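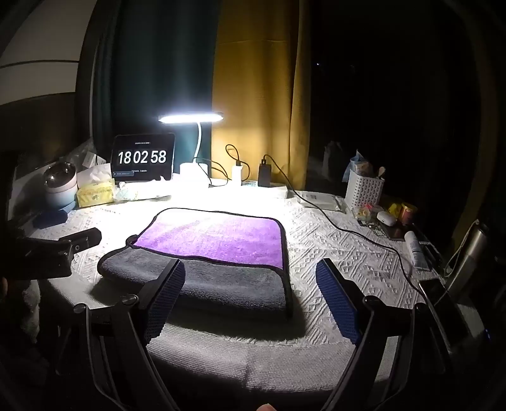
Grevard Continuing Education Project: Progress Report to the Cordeiro Fund

Last updated: 2018-01-06

Print this page | E-mail this page

Where we are

We're halfway through the grant and I'm thrilled with how the sleep course has come together! When we wrote the proposal we hoped to have six recorded classes ready for acupuncturists and herbalists by this point. We have nine, all edited and captioned, and the handouts for the first seven are finished too.

Enrollment stands at 230 practitioners, and 44 of them have already completed the full set and sent in their case write-ups. I've been reading these in the evenings (more than I planned to, they're so good). Many deal with patients who fall asleep easily and wake at three in the morning, and the discussion of Suan Zao Ren Tang for that group has become the busiest part of the course forum.

Teaching

Hélder Torres rewrote his two pulse classes after the November pilot in Rikotdale. People there wanted more time on telling blood deficiency from heat, so he split the material and added four new cases. He also recorded a short piece on herb and drug interactions, with a section on patients already taking prescription sleep aids - students had been asking for that from the first week.

What is behind

The formula handbook is late. It now runs to 295 pages, well past what we budgeted for layout, and the index still needs a second check of the pinyin and Latin names. We'd like to move $600 from travel to layout to cover it, and the form is attached.

Moving the quizzes over to Monerix also took longer than expected. Certificates are going out normally again, but a few early students still have to be entered by hand.

Next steps

The last three classes cover sleep in menopause, sleep and chronic pain, and working with night-shift patients. Scripts for the first two are written and the third is in outline. We'll also open a monthly case call, which students have been requesting for ages - I can't wait to get that one going.

The budget table and the class list follow as separate attachments.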